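Bin Sorting and Object Preparation Assistant (part-time, fixed term)
Drestura, Materials Handling Room
Posted 03/11/2020

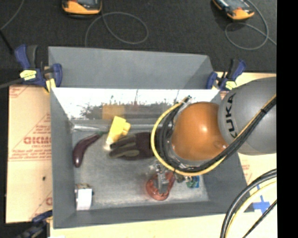
Drestura is hiring one assistant to prepare, rotate and keep records of the mixed objects used in its bin layouts. The stock list stands at 249 objects. It includes produce shapes, tools, toys, small packages and household goods in a range of sizes, surfaces and weights. The position reports to Rosalía Zabala, who runs the room and sets the weekly layout schedule.

The contract runs for 57 working days, with a start date in late November. Hours are 20 per week, in five shifts of four hours. Shifts begin at 8:00 a.m. or 1:00 p.m. and are posted one week ahead. The work is on site only.

Duties

Pull the objects named on the layout sheet from the shelves and check each tag number against the sheet. Place the objects in the bin as the sheet directs. Some layouts give a position and a facing for each object; others call for a free drop from the tote. Do not straighten a free drop.

Between layouts, clear the bin completely, wipe the floor and inner walls with the supplied cloth, and inspect for chips, labels and loose parts. The bin floor is metal and shows wear. Scuffs are acceptable. Burrs and raised edges are not, and must be reported before the next layout goes in.

Inspect objects on return to the shelf. Cracked, leaking or sticky objects go in the reject tote with a dated slip. Weigh replacements on the bench scale and enter the weight in the Brimus stock log, along with the tag number, main color and longest dimension. A replacement that differs from the original by more than 5 percent in weight gets a new tag number.

Photograph new stock on the gray card before it is shelved. Shiny and clear objects need two photographs, one under the overhead lights and one with the side lamp.

Entry to the bin area is by permit. The assistant works at the bin only when the cell is locked out and the green tag is on the gate. Lockout training is given on the first day and must be passed before any other work begins.

Requirements

— High school diploma or equivalent
— Able to stand for a full shift and lift 30 pounds to waist height
— Able to tell colors apart reliably, as several object sets differ by color alone
— Accurate data entry; the log is checked each Friday against a shelf count
— Legible handwriting for tags and slips

Warehouse, kitchen prep or parts room experience is useful. Experience with the Brimus log is not expected. Programming is not part of the job.

Conditions

Pay is $17.50 per hour, paid every two weeks. There is no overtime. Gloves, safety glasses and a lab coat are supplied. Closed shoes are required and are not supplied. Long hair must be tied back, and rings, lanyards and loose sleeves are not allowed at the bin.

The room is kept at 68 degrees and has no windows. Masks are required in all shared areas, and no more than three people may be in the room at one time. Anyone with a latex allergy should say so in the application so that the glove order can be changed.

How to apply

Send a one-page résumé and a short note stating which shift start you prefer and your earliest start date. Put reference number 96 in the subject line. Applications go to Edgardo Calimlim in the hiring office, either through the jobs page or on paper at the front desk. Cover letters are not read.

Selected applicants will be asked to come in for a paid practical session of 90 minutes. The session consists of setting two layouts from a sheet, clearing the bin, and entering one tote of objects in a practice log. Speed is recorded but is not scored — tag errors are. Results are sent by email within one week of the session.

Applications close when the position is filled.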